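Looking after hand wraps, gloves and the rest of your boxing kit at home

8/13/19

If you have ever opened a gym bag in the kitchen and had the whole family leave the room, this page is for you. I have been going to the boxing and kickboxing classes at Dolilstead for longer than I care to say, and in that time I have ruined two good pairs of gloves and a very nice set of shin guards, all through being lazy when I got home. These are the things I do now. None of them costs much, and most can be done while the kettle is boiling.

Empty the bag first

I know, you're tired and your shoulders ache and the bag can sit in the hall until tomorrow. Please don't let it! Everything damp comes out as soon as you are through the door, and the bag itself gets turned inside out over the back of a chair. Mine has a little side pocket that I forgot about for most of one May, and there was a wrap in there that had to go straight in the dustbin.

Hand wraps

Wraps go in the wash after every session. Fasten the hook-and-loop tab down on itself before they go in, or it will grab hold of everything else in the drum and you'll be picking fluff out of it all evening. A mesh bag stops them tying themselves into one enormous knot. I use a cool wash with half the usual amount of powder and no fabric softener at all, as softener leaves a coating and the cotton never seems to soak up sweat properly afterwards.

Dry them flat or over a rail. The tumble dryer makes the stretchy sort go wavy at the edges – I have a pair of red ones that look like crinkle-cut chips. Once they're dry, roll them from the tab end, with the tab tucked in the middle, so that the thumb loop is on the outside and ready to go next time. It takes a few goes to get them tight, and I find it rather soothing in front of the television.

Gloves

Never put gloves in the washing machine, whatever you may have read. The padding takes days to dry and comes out in lumps. Wipe the outside with a cloth wrung out in warm water and a drop of washing-up liquid, then go over it again with a clean damp one. For the inside, use a cloth that is barely damp and get right down to the fingertips.

Open them up as wide as they will go and stuff them with newspaper for an hour or so, then take the paper out and stand them somewhere airy, cuffs up. An old pair of socks filled with cedar shavings makes a lovely insert. So does a sock filled with bicarbonate of soda, but do knot it well (I didn't, and sparred in a small snowstorm).

Keep them off the radiator and out of strong sun. Leather goes stiff and cracks along the seams, and the cheaper coverings start to peel. If yours are leather, a very thin smear of conditioner every couple of months is plenty. My oldest pair came from Gedard and they are still soft at the thumb, where most gloves give up first.

Gumshields

Rinse yours in cool water straight after training and brush it gently with an old soft toothbrush and a little plain soap. Hot water will soften a boil-and-bite shield and then it won't fit, so save that for the day you mould a new one. Let it dry before you shut it in its case, and wash the case as well. People forget the case.
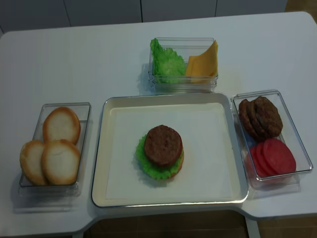
Shin guards and headguards can be wiped over in the same way as gloves, though I take more trouble with the straps, where the salt builds up and makes them scratchy. If the sleeves of your shin guards come off, wash them with the wraps. For headguards, pay attention to the chin strap and the padding over the ears, and leave the thing upside down on a cooling rack overnight so that the air can get at it from both sides.

Blood on shorts

Cold water, always, and as soon as you can manage it. Hold the fabric under the tap from the wrong side so that the mark is pushed back out the way it came. Rub in some ordinary bar soap, leave it a few minutes and rinse. If there is still a shadow, soak the shorts in cold salty water before their normal wash. White satin ones with a Florby patch were my great test, and they came up well enough to wear again, though I did keep my vest untucked!

Keep the spare laces, tape and scissors together in one old biscuit tin. I put a strip of masking tape on the lid and write down what is running low, and then I take a photograph of the lid when I'm next going to the shops, having left the tin itself at home more times than I like to admit.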